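Desk and bench lamps: placement, bulbs and cleaning

Set the lamp on the side opposite your working hand, so the hand does not throw a shadow on the work. For sewing or soldering, the lower rim of the shade should sit below eye level. If you can see the bulb from your chair, tilt the shade down.

Pale tops reflect a lot of light. On a white surface, a lamp aimed straight down gives a bright patch in the middle that tires the eyes. Move the base back 16 inches and angle the shade across the work – a dull desk mat also cures most of it.

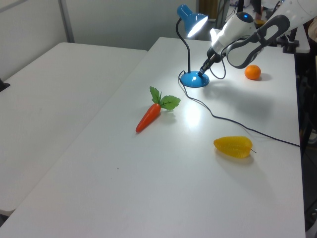
Bulbs: read the maximum wattage on the socket label before replacing one. For LED bulbs, go by lumens. 735 is enough for reading and paperwork; fine repair work is easier at 1,000. Warm white is fine for evenings, but colored thread and wire are easier to tell apart under neutral white.

Cleaning: unplug and let the shade cool. Wipe painted metal with a damp cloth and one drop of dish soap, then dry. No scouring powder on gloss paint. Dust on the bulb itself cuts output, so wipe that too, with a dry cloth only.

Wobbly joints: tighten the wing nut a quarter turn at a time. If the arm still sags, replace the fiber washer. Stindo sells them in mixed packs. Do not oil a friction joint.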